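Published 8 Nov 2021, by Sharon Rugemalira
Reading time: 3 min

We use cookies to remember your settings. Accept | Manage

Fundia Refurbishing – equipment planning meeting, minutes

Present: Sharon Rugemalira (chair and minutes), representatives of the workshop, purchasing and the Langat site. The Darnau site sent apologies and written comments.

1. Minutes of the last meeting

The minutes were accepted with one correction. The spare gripper was ordered by purchasing and not by the workshop.

2. Memory handling on the desktop line

The workshop presented the present state of the robot cell. The task discussed was the memory module: the gripper holds the stick by the fingertips and brings it over the slots on the Dell board. The members agreed that the fingers are wide for this kind of work, and that the power cables beside the drive cage leave little free room. Narrow fingertips were requested. Purchasing has one offer from Flulano, 2,000 euros for the set, delivery not included.

Decision: the offer is accepted if Flulano confirms that the tips fit our present finger plates. Action: purchasing.

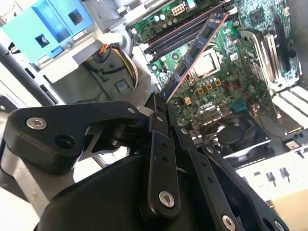
3. Second cell for Langat

Langat asked again for its own cell. The representative explained that 41 machines are waiting on the shelves there, and that transport to us costs time for both sites. Darnau wrote that it does not object, but it wishes that its own request from June is not forgotten.

It was discussed whether the second cell should be the same as the first. The workshop prefers the same model, so that spare parts can be shared. Purchasing would like to see at least one other offer before we decide. The chair reminded the members that the budget for fixtures is 4,000 euros for the whole year and that the arm itself must be paid from another line.
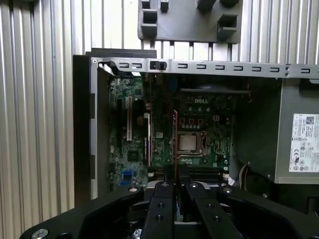 The fixture budget must also cover the holders for small parts, which were left out of the first plan. Langat will measure its bench and send a drawing. The question of who trains the operators stays open – the workshop can offer 3 days, but Langat thinks this is too short.

Decision: no order is made now. Purchasing will bring a comparison of two offers to the next meeting. Action: purchasing, Langat.

4. Other matters

Darnau asked if the old screwdriver station can be sold. The workshop wishes to keep it until the second cell is decided. Agreed.

The date of the next meeting will be sent by e-mail.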